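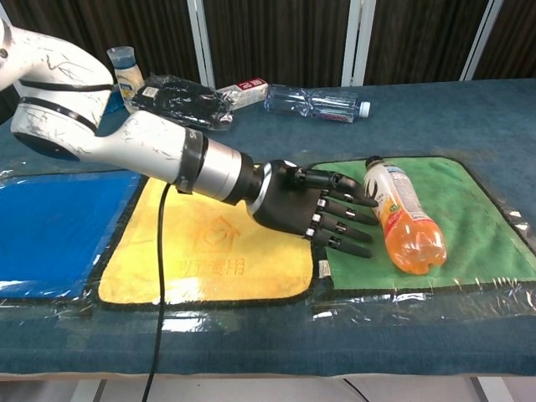
To: ireder-gardens list
Date: October 12, 2021
Subject: Re: Rain barrels, draining for winter

> We have two barrels on the Felier Street side and both still
> have water in them. Last year we left ours until the first
> hard frost and the spigot split. Is it too early to empty
> them now? Also, does anyone know if the overflow hose can
> stay on?

I would do it now. The plots are mostly finished apart from kale and leeks, and those are getting plenty of rain. We emptied ours last weekend, and it took up to 30 minutes per barrel with the spigot fully open.

What splits is usually the spigot or the threads behind it. Open it, leave it open, and tip the barrel to get the last few inches out. There is always some sludge at the bottom, which can go on the compost. If your barrel is too heavy to tip, siphon it with a short piece of hose.

The overflow hose should come off. Ours stayed on two winters ago and the low spot held enough water to crack it. Coil it and put it in the shed with your plot number on it. Plot 117 has a blue hose in there now, please don't take that one.

Turn the barrel upside down or put the lid on tight. The Stöcker barrels have a lid that locks with a quarter turn. The older Ramovlow ones don't, so put a brick on top.

On the downspout, remember to swap the diverter back to the plain elbow. If you leave the diverter in with no barrel under it, the water runs down the wall of the tool shed. That happened on the Felier side in August and the bottom boards are still soft.

I have one spare brass spigot, three-quarter inch, if yours needs replacing in the spring. Reply off list if you want it.

Plot 30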